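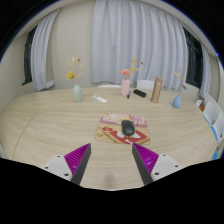
My manager at Drolstead asked last month whether the packing people will still have a job when the machines arrive, and then answered it alone: yes, but other work. I want to write down how it went for us. A thread.

February, by a member of the Drolstead night team

1/ We are a small warehouse for household goods. Before, each of us picked and packed by hand, 193 orders on a normal shift. Now a Zukar arm takes the boxes from the belt and we take what it refuses.

2/ It refuses more than they promised. Soft bags, anything round, anything shiny. In the first week I walked more than I ever did when I was packing, because every refused item went to a table at the other end of the hall.

3/ We asked to move this table. It took 3 weeks and one form that I had to fill in twice. Now it is next to the arm and my feet are happier.

4/ What changed the most is the talking. Before, two people stood across from each other and spoke the whole night. Now I stand with the machine and my colleague stands with the other machine, 50 steps away. I did not expect to miss this so much.

5/ The training is done on things from daily life. Somebody closes two fingers on a mouse, a remote control or a vase, again and again, and the software learns from it. They told us 3,000 grips for one kind of object. I did this work for some days and it is not hard, but the wrist gets tired before lunch.

6/ I was surprised that they wanted us for it and not engineers. But we know how to hold a vase with one hand. I know where to put my fingers before I think about it, and this is difficult to explain in a meeting.

7/ The pay for training hours is the same as for packing. Some of us think it should be higher. At McIntyre, where my cousin works, they got a small extra after they asked together. We have asked also - no answer yet.

8/ One good thing: the heavy lifting is almost gone. My back pain is less and I sleep better after the shift. I do not want to go back to the old way, I only want to be asked earlier next time.

9/ The next step is a sorting system from Stulel, planned for the summer. If your workplace already has it, please write to me how the breaks are organized. On our plan there is no line for breaks.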